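3.2 Collecting demonstrations in lived-in rooms
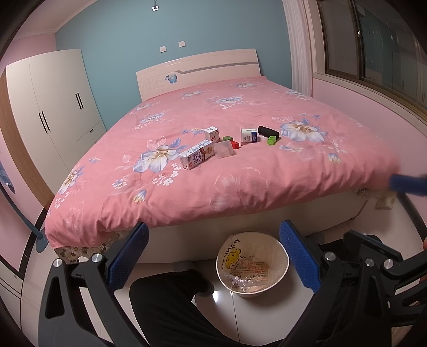 Most of our demonstrations were recorded with the hand-held tool, and we were delighted by how quickly people took to it. A new demonstrator in the Walter set needed only a short practice run before the grasps started to look natural, and several asked to keep going past the end of their session! In total we kept 3797 demonstrations, of which 403 were set aside for testing. A further 385 were recorded by remote control on the Flusunar arm, using the same task list, so that the two ways of teaching could be compared directly (Section 4).

Figure 3. Hand-held collection in a bedroom. Small items, among them cartons, a red and a green cube and a black foam grip, are spread on a floral duvet; the blue jaw pads of the gripper are in the foreground.

Soft surfaces turned out to be the most rewarding part of the work. A duvet gives way under a box, and the demonstrator adjusts the approach without thinking about it – exactly the kind of behaviour we had struggled to script. By remote control the same adjustment was slower, and operators tended to hover over the object before closing the jaws. Tsegaye and Wernham noticed this during the July pilot and suggested we keep the hesitations in the data, labelled as such. We did, and 138 of the remote recordings carry that label.

Demonstrators chose their own order of objects and their own grasp. We asked only that they start each recording with the jaws open and keep the target in view of the tool's camera as they moved in. Colour and lighting were left as we found them in each home.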